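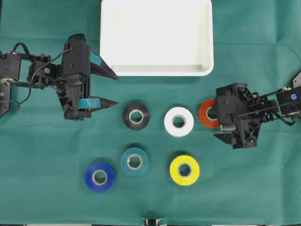
The fault that cost Marloes Prins most of a January showed up as a dropped roll of tape. Prins runs the two-arm test bench at Drustura, a small firm that writes control software for light robot arms, and the job she was testing is about as plain as such jobs get. Six rolls of electrical tape lie on a green cloth with a white tray behind them, and the two arms have to put the rolls in the tray. The colors are only there so the software can be told which roll to take next. A roll of tape costs very little, it doesn't break, and it has a hole in the middle, which gives an arm more than one way to pick it up.

The drop came on run 377 of a planned 500. The left arm had a roll over the tray and let go of it early. The roll landed on its edge, rolled off the cloth and went under a cabinet. The software reported a completed placement and sent the arm back for the next one.

"The drop didn't bother me much," Prins says. "Arms drop things. What bothered me was the line in the log that said it went fine."

She stopped the series and went back through the earlier runs. There were 9 in which the log claimed a placement and the overhead video showed a roll somewhere else. In most of them the roll had slid off a finger within an inch or two of the tray and ended up leaning on the rim. In two, the gripper had closed on air and carried nothing across the table. All of these had been counted as good.

Her first guess was the camera. The teal roll is nearly the same shade as the cloth, and the vision software had trouble with it from the first week. She swapped in a gray cloth for a day and the teal roll was found every time, but the false reports kept coming, and they came with every color. She put the green cloth back.

The second guess was the fingers. Drustura prints its own, and a printed finger wears at the tip. Prins fitted a fresh pair and ran the same sequence overnight. By morning there were two more false reports, and she crossed the fingers off her list.

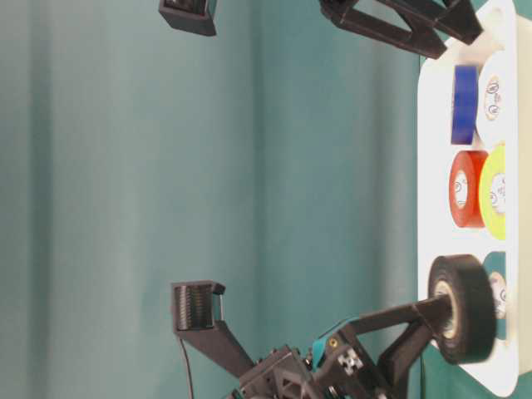
What was left was the way the arm decided that it was holding something. In a normal grasp, both fingers close on the object and the motor that drives them works against it. The current goes up, the fingers stop short of fully closed, and the software takes those two signs together as proof of a grasp. It's a common method and a cheap one, as it needs no extra sensor.

The trouble is that a roll can also be carried on one finger, pushed through the core. The control software had been allowed to use this grip when rolls were too close together for a finger to fit on the outside. With the roll hanging on one finger and the other finger open, nothing is being squeezed. The motor current says nothing at all about the load.

Someone at Drustura had noticed this the previous summer and written a workaround. When the arm used the core grip, the software skipped the current check and marked the grasp as good once the finger reached its target position. The change was four lines long. It was meant to last until a proper check was ready, and then the person who wrote it moved to another project.

So the arm knew where its finger was and took the rest on trust. If the roll slipped off on the way, nothing in the system could tell.

On a bench this is a nuisance. Prins was more worried about where the same code had gone. Van Beek, a parts distributor in Plondberg, had been trying out an earlier release on a packing station, with people working across the table from the arms. A ring-shaped steel part that slides off a finger there lands near somebody's hands. Worse, to her mind, is what the arm does next. It believes the space over the tray is clear, and it moves at full speed.

She called Van Beek the same afternoon and asked them to turn the core grip off. They did, and went through their own records. They found 2163 core grips and no injuries. They couldn't say how many of those grips had failed, as the log had the same blind spot there.

"That was the worst part of the call," Prins says. "They asked me for a number and I didn't have one."

The repair took two weeks. The arm now pauses after a core grip, lifts slightly and compares the load on its wrist motor with the load before the lift. A full roll of tape is light, and the first version of the check missed it as often as it caught it. The one in use adds a second look from the side camera before the arm crosses the table. It makes each core grip 9 seconds slower, and Prins expects complaints about that.

Drustura also changed a rule about its code. A check can still be switched off during testing, but the log then has to record the result as unknown. The old log had only two entries to choose from, good and failed.

Hakonik, which supplies the motors, has offered a wrist with a force sensor built in. Prins has one on loan but hasn't mounted it yet. She wants to finish the full 500 runs on the present arms first, starting again from zero. When we spoke she had reached the second morning of the new series – one drop so far, reported as a drop.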